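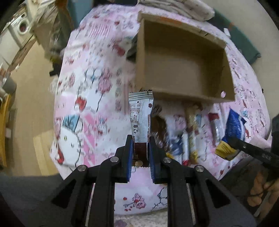 Masters Swimming > Club list > Meets and travel

From: Jadwiga Pietrzak
To: Club list
Subject: Re: Ustby meet in October, entries and relays

Hi all,

Answers to Severyn's questions are under his message, along with a few things that came up at practice. I left his text in so people who missed it can follow.

Severyn Pasichnyk wrote:

> Jadwiga,
>
> I looked over the meet sheet for Ustby and have some questions before I enter.
>
> First, the sheet lists the 200 free and the 200 IM in the same session with only the 50 fly between them. Is that the final order, or could it still change? I would like to swim both but I can't do it on ten minutes' rest.
>
> Second, are we putting in a mixed medley relay? Last year we scratched at the blocks because we had no backstroker, and I don't want to pay a relay fee for that again.
>
> Third, which relay age group are we in now? Two of us had birthdays over the summer.
>
> Also, is anyone driving from the Carnegie side? I can take two people and their bags.
>
> Severyn

The order of events is final. I wrote to the meet director and she said the pool has to be cleared by 4 p.m. for the water polo team, so they can't move anything or add a break. With the entries they have now, she expects the 50 fly to run several heats, but she would not promise a gap. If you want both 200s, plan on it being tight. My own advice is to enter the IM and leave the free for the Trorko meet, where it comes first thing in the morning and the water is faster.

Yes to the mixed medley. Our ages add up to 218, so we swim in the 200 to 239 group. It goes by your age on the last day of the year for this meet, so the summer birthdays don't change anything. The order I have in mind is me on backstroke, Severyn on breaststroke, and then fly and free to be settled at practice. I have been doing backstroke starts for a month and have stopped slipping off the wall. If one of the two fly people would rather swim free, tell me before entries close and we can switch. Names have to be on the card an hour before the relay and they won't take changes after that.

For the free relay we have enough people for a men's team but we are one short for a women's team. If you have been coming to the early practice and haven't raced before, you are welcome to swim a 50 with us. You can start from the water if you don't like the blocks. Just tell the starter before your heat.

Some details about the pool for anyone who has not been to Ustby. It is short course, six lanes, with a separate warm-down area at the shallow end. Warm-up opens at 8 a.m. and lane 1 is for starts only during the last part of it. The turn end is shallower than ours, so be careful with the push-off on breaststroke. I scraped both knees there. The locker rooms take a coin for the lockers and there is no change machine.

The meet shirts are paid for by Budovent again, the same gray ones, with the club name on the back. If you have last year's shirt and it still fits, please wear that one so we have enough for new members. Send me your size if you need one.

There is no snack bar at the pool this time. Bring your own lunch and something to eat between sessions. Food is allowed in the bleachers but not on deck.

On driving, I am coming from the north side and my car is full. Severyn has two seats from Carnegie, so write to him directly for those and not to the whole list, please. He plans to leave at 6:30 a.m.

Send me your entries with your seed times in yards. If you only have a time in meters, send that and I'll convert it. If you have no time at all, give me your best guess and I'll use it. Entering with no time puts you in the first heat, and for the 200s that can mean a long wait until your next event.

Practice next week is at the usual hours. We will do relay starts for the last part of the evening session, so bring a second towel if you get cold standing around.

Jadwiga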